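Pratbridge Robotics Club
Help Desk > Simulation > Kitchen Challenge
Ticket: Gripper closes on nothing (egg task)
Status: Solved, leaving open for one follow-up
Filed under: Werside simulator, wrist camera, frames

Hi all, posting this as one long log so whoever picks up the kitchen challenge next term doesn't have to repeat my week. I'm on the Issahaku team (we name our teams after lab benches, long story) and I'm doing the pick-up part. The task sounds easy! Find the egg on the counter, close the fingers on it, lift it, put it down again without going over the force limit. We get 10 tries per run and the score is how many eggs survive.

What was going wrong: the arm would head for the counter, slow down nicely like it knew what it was doing, and then close its fingers on plain air. Every single time. No error, no warning, and the log cheerfully said "grasp complete." I had zero eggs and a lot of confidence from the software.

First thing I tried, Thursday after school: restarted everything. Same result. Then I loaded the sample scene that comes with the Zestent planner, the one with the single cube on a flat table, and that worked fine. So the install was okay and it had to be something in my own setup.

Second thing: I figured the egg was too slippery and turned the friction way up. This was silly, and I knew it was kind of silly while I was doing it, because the fingers weren't touching the egg at all. Put it back to the default. Please don't start with friction.

Third thing: I swapped the target to the green block, in case the round shape was confusing the detector. It missed that too, and (this is the part I should have noticed sooner) it missed in the same direction. Same kind of miss on two different objects means the detector is probably fine and the math after it is not.

So I finally did what the help page says to do first, which is pause the run before the fingers close and save the wrist view. 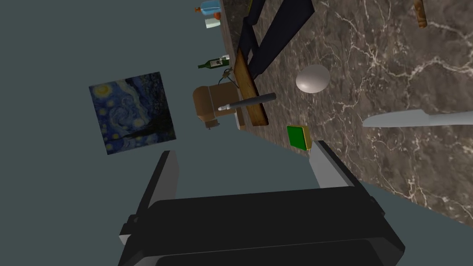

Ticket log, page 2

Look at how tilted the counter is. I'd been staring at the overhead view the whole time, where everything lines up with the screen, and I never thought about which way the wrist was turned. The egg is up on the marble past the green block, and the fingers are wide open with wall and counter edge showing between them. The detector had no trouble finding the egg in this view. It was the step after that, where the position gets turned into something the arm can use, that was off.

I opened the camera settings file and there it was. The mount rotation was typed in as 90, and the loader wanted radians. Degrees in, radians expected, nonsense out. The sample scene has its own settings file with the right value in it, so of course it worked and made me feel crazy.

The fix, if you have the same thing:

Open the camera settings file in your own project folder (the one in the sample folder is fine, leave it alone).
Find the mount rotation line and change it to radians.
Close the simulator all the way and open it again. Reloading the scene keeps the old value! I lost a good while to that.
Pause before the grasp and turn on the target marker. It should be sitting on the egg.

After that the marker landed right on the egg and the first run got me up to 2 good lifts. Not amazing, but I yelled loud enough that the chess club next door came to check on us.

The rest of the failures were a different problem. The fingers were coming in low and bumping the counter before they could close. I raised the approach height by 11 millimeters in the planner and that took care of most of them. The knife is a separate headache. It's lying close enough to the egg that some approaches from that side get thrown out as collisions, so I told the planner to prefer coming in from the front edge and it stopped complaining.

Still open: on a few tries the grasp is good and then the egg slides out during the lift. NOW it might be friction, ha. I've attached the settings file and the log from my last run to this ticket. If anyone on the other teams has a closing speed that works for the egg, please drop it below. I'm using the slow preset and haven't touched anything else there.

Also, could one of the mentors add "degrees or radians?" to the setup checklist? I'd write it in myself but the page is locked for students.

Reply from mentor account: Added to the checklist under camera setup. Try halving the lift speed before you change the grip, and post the log either way.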